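Brurinach two-arm starter kit, reviewed after 15 days

I've wanted a two-armed setup on my bench for years, and the Brurinach kit is the first one that made me stay late on purpose. We paid 3,000 for the loan package, which covers the arm software, the finger sets and a phone line to their support desk. I'd pay it again tomorrow!

Setup was the part I dreaded. The Ostach calibration tool walks you through it one joint at a time, and the 181-page manual (yes, I read it) is written in plain sentences with real part names. Mal-soon Ko and I had both arms reaching for the same spot before lunch - on the last big system we tried, that took seven days.

What I like best is how the two sides share a job. You teach one arm to hold and the other to pull, and the timing between them is a single slider. The pointed fingers are great with thin stuff like cords and fabric edges, and they swap out with one wrench. We skipped blocks and cups and went straight to soft goods, which are floppy and shiny and awful to grab. A zippered case for a table tennis paddle became our favorite test.

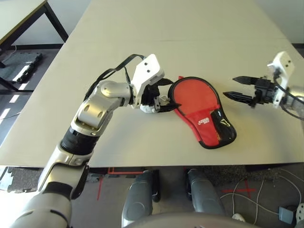 Red case, black piping, fingers close in:
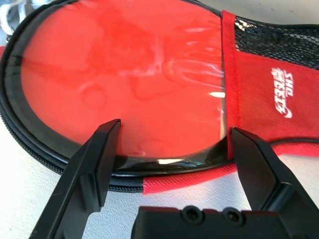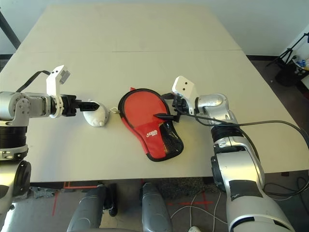
I do have a few gripes. The cables need better clips than the ones in the box, and I ended up buying a bag of Berge hook ties. The software forgets your window layout every time you close it. And the Sornden add-on, which is meant to save a motion and replay it on a new object, is still slow to load - go get a coffee slow.

Support has been lovely, though. I called twice with dumb questions about wrist limits and got a patient person both times. If your work involves bags, pouches or clothing, ask for the loan package before you buy, and get the second finger set while you're at it. We're keeping ours through the end of April, and I've already got a pile of pencil cases waiting.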